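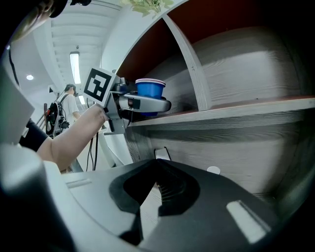 Un vaso azul en el mueble de estantes, sujeto con una pinza de mano.

En Prirotine, la tarea de ordenar el mueble de estantes se registra con pinzas de mano antes de pasarla al robot. La responsable de operaciones pidió no ser citada por su nombre. Lleva tres años en la planta y empezó en limpieza.

«Antes me medían por sala terminada», explica. «Ahora entrego demostraciones válidas. En agosto cerramos 194 y rechazamos 21, casi todas por perder la referencia del marcador».
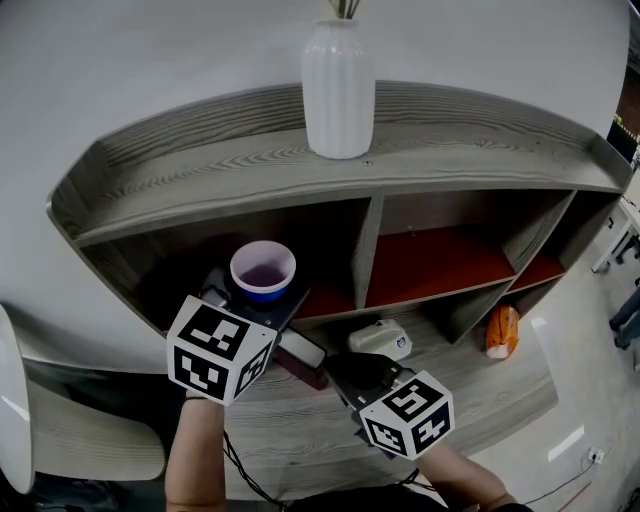

El cambio de puesto no fue inmediato. La formación interna, llamada Sesodari, ocupa 3 semanas y trata sobre todo del ritmo: acercarse despacio, cerrar, esperar, soltar. «Con la mano desnuda uno corrige sin pensar. Con la pinza hay que decidir el ángulo antes — y eso cansa más la cabeza que el brazo».

Sobre el empleo es prudente. La empresa mantiene la plantilla, pero el turno de tarde ya se reparte de otra forma.

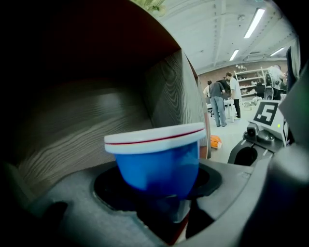
«Lo que pedimos es que la categoría figure en el contrato. Si enseño la tarea, soy técnica, y la nómina todavía dice otra cosa».

21 compartidos · 3 comentarios

marea_baja: ¿Y el plus de formación? No se menciona.
Tornillo900: En mi almacén hicimos lo mismo y la categoría tardó un año.
lectora_sur: Buena entrevista, corta.

Contacto · © Fuvisstead · Volver arriba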